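Chapter 8. House Rules for Two-Arm Cells

I wrote my first cell rules at Pukcombe on a napkin — all 9 of them — and I still use most! Start with the boundary, then walk it.

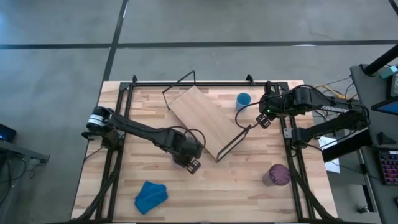

Fig. 8.1 Work area outlined by a black frame

Next comes the question of what belongs inside, and who gets to move it.

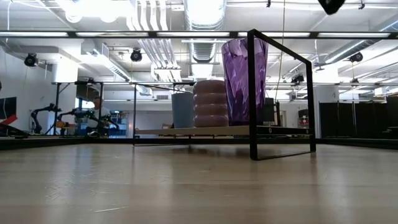 Goicoechea's reply was that a rule you can't check from the doorway needs rewriting. I agree, mostly.

Now, shared space (my favorite!).

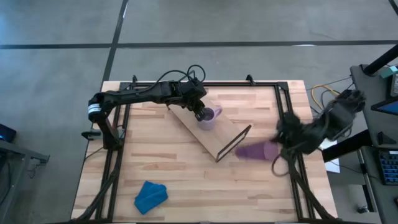
Fig. 8.2 One gripper at the mug, the other holding a cloth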